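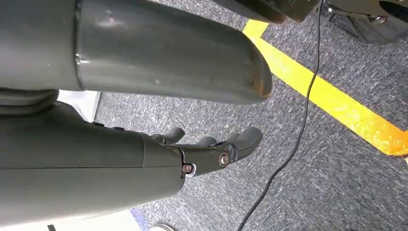
Seit Februar bin ich nicht mehr bei Jostness, und weil mich mehrere von euch gefragt haben, warum ich so sang- und klanglos verschwunden bin, schreibe ich es jetzt doch einmal auf. Ich war ja von Anfang an dabei, als man dort noch jeden zweiten Namen kannte und Rokeya Khan und ich uns bis spät in die Nacht über Kommafehler in Wahlkampfsprüchen amüsiert haben. Zuletzt kam mir mein Profil vor wie das mattgraue Gehäuse auf dem Foto: feine Schrammen, ein paar helle Punkte, unten am Rand ein bisschen bräunlich abgewetzt. Man hängt trotzdem daran. 55 Leute haben mir zum Abschied geschrieben, und ich habe wirklich jedem geantwortet, auch denen, mit denen ich mich vorher monatelang gestritten hatte.

Der Auslöser war eigentlich eine Kleinigkeit. Nimal Kodikara, der bei uns in Lerstead für den Stadtrat kandidiert hat, wollte schreiben, dass er sich für eine »weise Verkehrspolitik« einsetzt, und geschrieben hat er »weiße«. Ein Buchstabe! Ich gebe zu, ich habe gelacht, und ich habe es auch weitergeschickt, mit einem nicht besonders originellen Spruch über Zebrastreifen. Am nächsten Morgen hatte mein Beitrag 800 Kommentare, so viele wie noch nie irgendetwas von mir, und die allermeisten hatten mit Verkehr oder Rechtschreibung überhaupt nichts mehr zu tun. Da standen Sachen über seine Familie und seine Stimme, da wurde gefragt, ob so einer überhaupt lesen könne. Mir ist beim Kaffee ganz anders geworden.

Ich habe den Beitrag dann gelöscht und Herrn Kodikara eine Mail geschrieben, eine ziemlich lange, wie ihr euch denken könnt. Er hat sehr freundlich geantwortet und gemeint, er habe schon Schlimmeres überstanden, den Fehler habe er morgens im Bus getippt. Gewählt wurde er am Ende nicht, ihm fehlten 70 Stimmen. Ob das mit meinem Spruch zu tun hatte, weiß ich nicht, und Anwara sagt, ich solle mich nicht so wichtig nehmen. Aber es arbeitet halt in einem. 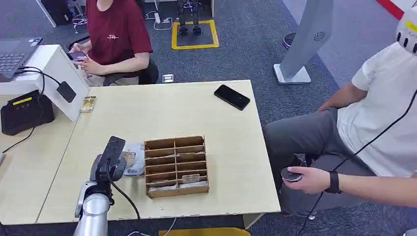 Jedenfalls habe ich danach angefangen, anders zu lesen. Mir ist aufgefallen, wie oft ich über einen Politiker nur noch wusste, wo er sich vertippt hatte, und nicht mehr, was er eigentlich wollte. Bei der Debatte um die Buslinie zum Meléndez-Platz hätte ich euch drei peinliche Versprecher aufsagen können – aber nicht, ob der Bus nun alle zwanzig oder alle dreißig Minuten fahren soll. (Alle zwanzig, ich habe nachgesehen. Abends seltener.)

Jetzt bin ich bei Talevano, wo Shafiq Abeysekara mich hingelotst hat. Es ist klein dort, gemütlich, ein wenig verschlafen, und man sieht nicht, wie oft etwas geteilt wurde. Das hat mich in der ersten Woche fast wahnsinnig gemacht, ich habe ständig nach der Zahl gesucht wie nach einem Lichtschalter in der fremden Ferienwohnung. Inzwischen folgen mir dort einige 100 Menschen, und wenn ich etwas über die Ratssitzung schreibe, kommen vielleicht vier Antworten, von denen zwei klüger sind als mein Text. Chathurika Mridha hat mir neulich in aller Ruhe auseinandergesetzt, warum ich beim Haushaltsplan völlig falsch liege. Sie hatte recht, ich habe es korrigiert und mich bedankt.

Ganz brav bin ich natürlich nicht geworden. Über schiefe Plakatsprüche freue ich mich weiterhin, und wer auf ein Großflächenplakat »Zukunft beginnt Vorgestern« druckt, muss damit leben, dass ich davor stehen bleibe. Nur schicke ich das Foto jetzt an Rokeya und sonst an niemanden. Und falls ihr hier im Blog Tippfehler findet, schreibt mir gern, ich sammle sie und bessere sie meistens sonntags aus.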